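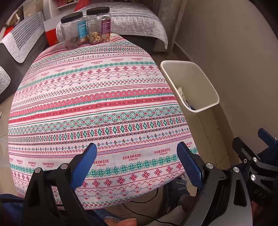

Ljubljana, May

Stallum
Perception and grasp planning for gripper recordings made in real rooms
From Prirkura

Version 5 | Runs on Linux | Single-seat and site licenses

A tablecloth with HANDMADE printed on it over and over, in red, between bands of flowers and diamonds, is a fine thing to eat off and a rotten thing to segment. Set two clear jars with black lids at the far end, one with a blue label and one with a purple, and most perception software will hand you a long list of objects. Some of them will be tulips.

Stallum is for people who collect manipulation data in places like that and would like to use it afterward. It takes wide-angle video from a hand-held gripper, works out where the surfaces are, finds the things that can be picked up, and proposes grasps your planner can act on. It leaves the tulips alone. If it can't leave them alone, it tells you, and you get to spend the afternoon with the correction tool like the rest of us.

What it does

Surface first. Stallum fits the supporting surface before it looks for anything on it. Print, weave, embroidery and lettering that lie in the plane of the table get assigned to the table. A slightly rumpled cloth is handled as a cloth. A heavily rumpled cloth is handled as a cloth with a warning attached.

Clear containers. Jars get their outline from the parts that are easy to see, meaning lid, label and contents, and the wall is filled in between. The export marks which parts were measured and which were inferred. A nearly empty jar is harder than a full one, and the confidence score will say so in its own sulky way.

Finger masking. The fingers and pads are in every shot and they are never the target. Stallum masks them per clip, including a second gripper that wanders in from the side. Triangular cut-outs are treated as holes, so the table you can see through the finger still counts as table.

Pad state. Each clip is tagged open, closing, closed or unsure. Unsure is a real category and we are rather proud of it. Earlier versions were sure about everything.

Background budget. Sofas, curtains, waste bins and whatever is on the shelf can be kept, dimmed or dropped from the object list. The default is to keep the bin, as many tasks end there.

How the planning part works

You give Stallum a target, either by clicking on it or by typing a short phrase such as "jar with the purple label." It returns a ranked set of grasps with approach direction, opening width and a clearance figure for each. From there you can send them to your own motion planner or to Drivetti, our runtime controller, which is sold separately and has its own page with its own jokes.

Grasps that would put a finger through a neighboring object are dropped. Grasps that would merely annoy the neighbor are kept and flagged. Jars standing side by side are the usual culprit, and the panel shows the blocked side in orange so that you can see why the obvious grasp went missing.

Text on objects can be read and used to tell two similar items apart. Text on the supporting surface is read too, and then ignored, unless you ask for it. We added that switch after Ognjen Ivanov spent a morning wondering why the command "find the handmade one" sent the planner at bare fabric. He still maintains it was a reasonable thing for the planner to do.

New in version 5

- Clip timeline now opens at the last edit instead of the beginning. Sorry it took so long.
- Lens models can be shared between projects.
- Quilted and ribbed fabrics no longer come back as stairs.
- Batch export takes up to 400 clips per job. Bigger batches go into a queue, where they will be perfectly comfortable.
- The correction brush has an undo. It had one before, but it undid the wrong thing.
- Dark socks are no longer offered as graspable by default. You can turn this back on under Preferences, and we won't ask.

What you'll need

A workstation with a discrete graphics card, a calibrated camera on the gripper, and a calibration file that belongs to that camera. The last item gets its own sentence in every version of this page because it remains the leading cause of support mail. Stallum checks the file against the first clip and complains if the table edge bends the wrong way.

Video comes in as standard compressed files or as raw image folders. Depth is optional. Pose tracks are optional too, though grasps get better with them, and Teodora Stan in support would like you to know that "optional" was the sales department's word.

Output is a folder per clip with masks, object list, surface fit, pad state and grasps, each in a documented format. You can open all of it without us.

What it won't do

It won't tell you what is in a jar. It will report the color and the fill level, and then it will stop, which we think is the decent thing.

It won't guess at the underside of a table. Cables, shoes and chair legs down there are listed as obstacles if they are visible and as unknown space if they aren't. Planning through unknown space is off until you turn it on, and turning it on takes 2 confirmations, the second one worded by Thérèse Cloutier, who has replaced a lot of gripper fingers in her time.

It won't clean up a room. Several trial users have tidied before recording, and we would ask you to stop. A model trained on bare white tables does very well on bare white tables.

From a customer

"We had 47 clips of patterned cloths that I had more or less written off. Stallum got through most of them and was blunt about the rest. I would have liked a dark theme." — Špela Lazarević, Lazarević Studio

There is now a dark theme.

Licensing

Single seat: one named user, one machine, updates through the next major version.
Site: unlimited seats at one address. Home offices count as the address if you say so in writing.
Trial: full features, watermark on exported overlays, no watermark on the data itself.

Students and teaching labs should write to Ilir Hoxha for terms. Send a sample clip along with your question if you have one, ideally with the worst tablecloth you own. Replies go out in the morning, Ljubljana time.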